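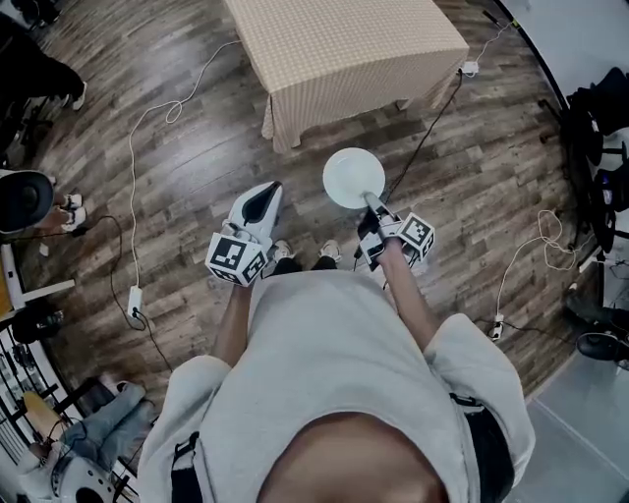
28/02/2022

Finally got the tablecloth on the table today, the beige checked one from Renu Prajapati, and it is miles too long. It hangs down nearly to the floor. I rang her to say thank you and she said well, you can always hem it, and I said yes, of course, knowing perfectly well that I haven't hemmed anything since school. It can stay long. I quite like it long! Makes the room look a bit more grown up, with the dark boards.

The boards, though. I spent ages on them last November and you'd never know, what with all the cables. There's white cable looping off down one side to a power strip, another white one on the other side in a proper tangle with a power strip of its own, and a black one going slantwise from the table out into the middle where everybody walks. Every time I cross the room I do a sort of hop. Omprakash Dwivedi says to run the lot along the skirting and be done with it, and he's offered to come over with his clips (he has a whole tin of them, apparently left over from doing his mum's flat). I said yes before he could change his mind.

Looked up cable covers as well, the flat rubbery sort. Nudeo do one for 318, which seems a lot of money for something you tread on, and then there's postage. Might just do clips and a rug. But then the rug would hide the floor, and I did the floor, so I'm back where I started.

Plates next. I want the plain round white ones out on the checked cloth for when we have people in, nothing fancy, and I think they'll look lovely. Need to count how many have survived the move from Girard – the box said twelve but I packed that box at two in the morning, so who knows what's in it.

The black wire rack is filling up again. I cleared it last week, I'm sure I did, and already there are things on it that I don't remember putting there. The stool can stay by it for now, it's handy for dumping a coat.

Shopping: bread, tea, cable clips if Omprakash forgets, thread in beige just in case I get brave about that hem. Must ring Renu back too, I forgot to ask what temperature it washes at.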